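Section 7. Setting Up Your Lendcombe Countertop Water Filter

Welcome to the part everyone wants to skip! We do hope you'll stay with us, as a slow, careful start saves a lot of mopping later on.

Before you begin, lay a towel beside the sink and wash your hands. Keep the small bag of spare washers somewhere you'll remember.

1. Unscrew the aerator from the end of your faucet by turning it counterclockwise. If it has been there for years it may put up a fight — wrap it in a rag before you reach for the pliers.

2. Press the flat washer into the adapter and thread the adapter on by hand. Finger tight is plenty.

3. Take the cartridge out of its wrapper and soak it in 900 ml of cold water until the bubbles stop.

4. Drop the cartridge into the housing, narrow end down, and turn the lid until the two arrows meet.

CAUTION: Never run hot water through the cartridge. It will ruin the filter material, and the warranty doesn't cover it.

5. Open the cold tap halfway and let the filter run for 7 minutes. The first water may look gray or cloudy. Pour it on your houseplants if you like, but please don't drink it.

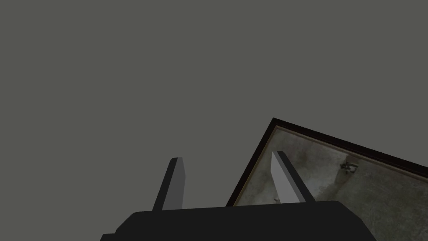 6. Close the tap and feel under the adapter for drips. If you find one, take the adapter off, reseat the washer and try again.

NOTE: A cartridge is good for roughly 600 liters. Households with hard water, as we have in Nerkmont, may want to change it sooner. Replacements are part number 227.

Now move the lever to FILTER and pour yourself a glass.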